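Load-in safety checks for the Cozma remix launch, Walley Hall

I've been through the whole list this afternoon and scribbled as I went, so forgive the rambling in places (I do love a checklist, mind). Doors are at 7pm.

1. Exits and gangways
Pass. Both fire doors open freely and the signs are lit. I had the merch table shifted along a bit, as the queue for the vinyl would have ended up right across the side door.

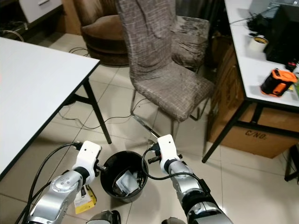 2. Power and cables
Pass, with one fix. The Plukeck mixer was running off an extension plugged into another extension, so that's been sorted and it has its own socket now. Tape down the run to the DJ booth before soundcheck, please! Test labels are all in date except one on the spare amp, and I've put that amp back in the van.

3. Speakers and stands
Needs another look. Stage left is lovely and solid. Stage right has a pin that doesn't go all the way home, and I'm not happy having a sub and a top on it with people dancing underneath.

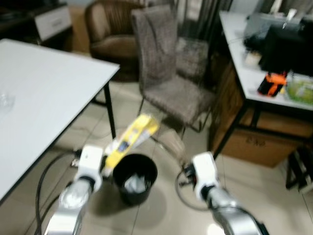

I've asked Hundmont for a replacement pin and they reckon it'll be with us by five. If it isn't, we drop the tops onto the stage edge and live with a slightly duller sound at the back.

4. Noise levels
Pass. Earplugs are on the bar, in a bowl, free to anyone who wants them. The limiter is set and I played the loudest of the 12 remixes through it (the last one, with that enormous bass drop) and it behaved itself beautifully.

5. Haze and strobes
Not signed off yet. The strobe warning still needs to go up at the front door, and I want to know which smoke heads are isolated before anyone touches the hazer. 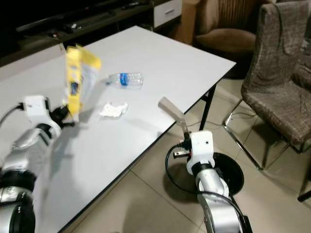 Jong-dae Yeo: The heads over the stage are isolated from six until midnight, the foyer ones stay live. Keep the double doors shut while the hazer's on and you'll be fine. I'll bring the strobe sign down with me.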